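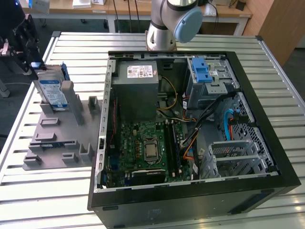 Photo: Lovely Magbanua / Lillard

Robot cell inspection after protective stop
Site: Botuvthorpe, PC disassembly cell
Date: 15 June 2018
Inspected by: Rommel Navarro

Reason for inspection: arm went into protective stop while lowering the gripper into an open tower case. Second stop of this type at hour 2000 of the log. No injury.

1. Emergency stop on pendant – OK
Pressed and released twice. Arm stopped both times.

2. Key switch – OK
Key now kept by the shift lead.

3. Gripper screws – ACTION
One screw on the left finger turned by hand. Tightened and marked with paint. Check again after 200 cycles.

4. Approach height over case – FAIL
Program still had the value for the Priltberg case, 18 mm too low for this one. Finger touched the chassis edge. Corrected by Tan, run at reduced speed, no contact.

5. Fixture plate – OK
Holders not cracked. Wipe off dust before next shift.

6. Loose cables inside case – COMMENT
Power leads can catch a finger on the way out. Tie back or remove before the drive is pulled.

7. Case power – OK
Unplugged and left to stand before work.
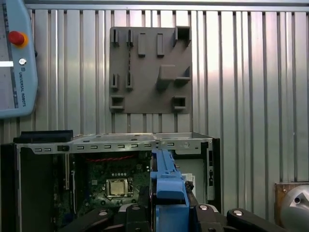

Can the cell be restarted from the pendant after a protective stop?
Only once the operator has looked inside the case and moved the arm clear by hand guiding. If the same stop comes back, leave the arm where it is and call Rommel.

Item 3 open. Item 4 closed, copy of old program kept. Next full inspection in July or at 3000 hours.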